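The Second Arm Costs Extra

Victor Mwakalinga has a spreadsheet with 82 rows, and the robot is row three. He would like anyone planning to buy one to think about the other 81.

Mwakalinga runs purchasing for Ondieki, which manages serviced apartments and has spent the past year deciding whether a two-armed machine could tidy rooms between guests. The sales brochure from Kilach gave him a price. It did not mention spare fingers, floor repairs, insurance, or the day rate of the person who comes out when the thing stops in a hallway and won't discuss it.

"I budgeted for a robot," he says. "I should have budgeted for a robot's lifestyle."

His cheapest decision so far has been to put off the purchase and rent time in simulation. Ondieki paid for 400 hours of it, in which a virtual robot could blunder through virtual apartments and send no one a bill for the paintwork. Doorways got a good share of the hours, along with the places where wood floor gives way to tile.
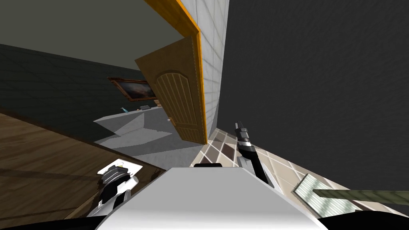
What the Hours Bought

Caroline Mbwambo, who reviewed the runs, came back in May with a list of costs that had been missing from the spreadsheet. Bath mats were on it. So were doors left half open, a condition she considers universal in rented rooms and which the Ulix software treated as a fresh insult every time.

Her advice was to buy one machine, keep 30 percent of the budget unspent, and ask for the service contract before the demonstration, while everyone is still sober about it. She also wanted grippers priced as a consumable, like printer ink, and with the same sinking feeling.

Kilach has since offered a discount on orders of two. Mwakalinga has added a row for it and left the cell blank. The pilot, if it is approved, will start with the ground floor at Surkthorpe, where the doors are wide and the elevator is somebody else's line item.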